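Lip balm

Lip balm is a waxy preparation applied to the lips to soften them and to slow the loss of moisture from the skin. It is sold in sticks, tubes, pots and tins, and is used by people of all ages in both cold and hot climates. Some balms also carry sunscreen, flavour or a light tint of colour. Lip balm differs from lipstick mainly in purpose: lipstick is made to colour the lips, while balm is made to protect them, although many products now do some of each.

Background

The skin of the lips is thinner than the skin on most of the face. It has no oil glands of the usual kind and no sweat glands, so it has little natural covering of its own. It also contains less of the pigment that helps protect other skin from sunlight. Wind, dry air, sun and frequent licking can all leave the lips rough, tight or cracked. Saliva dries quickly and takes moisture with it, and for this reason licking gives only short relief.

A balm works by laying a thin film over the skin. The film holds in water that would otherwise evaporate. Most balms add little or no water themselves.

Ingredients

Waxes give a balm its body. Beeswax is the most familiar. Candelilla wax and carnauba wax, both from plants, are harder and are used in vegan products, often in smaller amounts. A balm with too much hard wax drags on the lips, and one with too little will slump in a warm pocket.

Butters and oils soften the wax and make it spread. Shea butter, cocoa butter, coconut oil, castor oil, jojoba and sweet almond oil are all common. Castor oil is thick and glossy and is used where some shine is wanted. Coconut oil melts near the temperature of a warm room, so balms that rely on it can become very soft in summer.

Petroleum jelly and mineral oil are also widely used. They form a good barrier, keep for a long time and have little smell or taste. Lanolin, a grease obtained from sheep's wool, is valued for badly chapped lips but can cause a reaction in some people.

Other additions include vitamin E, which slows the spoiling of oils, and flavourings such as vanilla, mint and citrus. Menthol and camphor give a cooling or tingling feeling. They are found in many medicated balms and may irritate lips that are already sore.

Forms

Stick balms are poured into a tube with a screw base that raises the product as it is used. They can be applied without touching the balm with the fingers. They need more wax than other forms so that they stand upright.

Pot and tin balms are softer and are applied with a fingertip. They are often richer in oils and butters, and are popular for use at night. Clean hands are advised, as anything on the finger is carried into the pot.

Squeeze tubes hold a soft, often glossy balm and usually end in a slanted tip. Products of this sort overlap with lip gloss.

Tinted balms contain small amounts of pigment. The colour is sheer and wears off sooner than that of a lipstick. Some tinted balms use dyes that change shade slightly on contact with the skin and leave a stain after the balm itself has gone.

Overnight lip masks are thick balms sold for use before bed. Their ingredients are much the same as those of ordinary pot balms, and the chief difference is the heavier layer in which they are applied.

Manufacture

Making a simple balm takes little equipment. The waxes are melted first, generally over hot water, and the butters and oils are stirred in. Flavours and vitamin E are added near the end, when the mixture has begun to cool, as strong heat can spoil them. The liquid is then poured into its containers and left to set.

The rate of cooling affects the result. Shea butter in particular can turn grainy if it cools slowly, because some of its fats set before others. Makers avoid this by cooling the balm quickly. A dip or hole in the centre of a stick is a common fault, caused by shrinkage as the wax hardens, and is usually filled with a second small pour.

In larger plants the same steps are carried out in heated tanks. The filled tubes pass through a cooling tunnel before they are capped and labelled.

Commercial balms

Balms are made by firms of very different sizes. Londum sells a plain unscented stick and a range of tinted sticks, the latter in 3 shades. Parkex is known for a medicated balm in a shallow tin, containing camphor and a mineral oil base. D'Souza makes beeswax and cocoa butter balms in small runs of 600 pots, with a winter flavour that is withdrawn each May. The firm of Dadov traces its business to a soap and candle shop opened in 1827, and its oldest lip product is a hard block of beeswax and almond oil, still sold wrapped in paper.

Supermarket and chemist brands make up much of the remaining trade. Balm is often placed beside the till, where it is bought on impulse.

Use

Balm is usually applied to clean, dry lips in a thin layer, and again after eating or drinking. Under lipstick it is put on several minutes beforehand and any extra is blotted away, as a greasy surface makes the colour slide. Matte liquid colours, which dry on the lips, tend to show flakes and cracks, and many wearers use a plain balm the night before.

Scrubs made of sugar and oil are sometimes used to remove loose skin before balm is applied. They are not suited to lips that are split or bleeding.

Outdoors, a balm with a sun protection factor is recommended. It has to be put on generously and renewed often, as it is easily wiped or licked off. Snow and water reflect sunlight, and lips can burn in winter as well as in summer.

Safety

Most people can use lip balm daily without trouble. Allergic reactions do occur, and the usual causes are fragrance, flavouring, lanolin, propolis and certain sunscreen ingredients. Signs include itching, swelling and a dry rash that may spread past the edge of the lips. A person who has reacted to several products is often advised to change to plain petroleum jelly and to have patch testing arranged by a doctor.

It is commonly said that balm is addictive. No ordinary ingredient is known to cause physical dependence. Frequent use can become a habit, and a balm that irritates the skin may lead the user to apply more of it.

Cold sores can be passed on by sharing balm, so a stick used during an outbreak should be kept to one person. Cracks at the corners of the mouth that do not heal may be due to infection and need treatment of a different kind.

Storage

Balm keeps best in a cool place out of the sun. Products based on petroleum jelly last longer than those made with plant oils, which in time go rancid and take on a smell like old nuts or crayons. A stick left in a parked car at 40 degrees will often melt. If it sets again inside its tube it can still be used, though the texture may be grainy.

Empty tubes are difficult to recycle. They are small, and many are made from more than one kind of plastic. Cardboard push-up tubes and refillable metal cases are sold as alternatives, and tins can be washed and used again.

See also

Lip gloss
Lipstick
Lip liner
Petroleum jelly
Beeswax

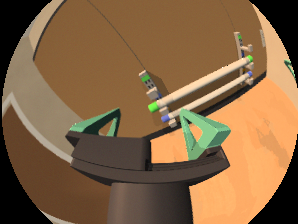

Computer rendering of a gripper with two mint-green fingers on a dark brown bracket, fisheye view.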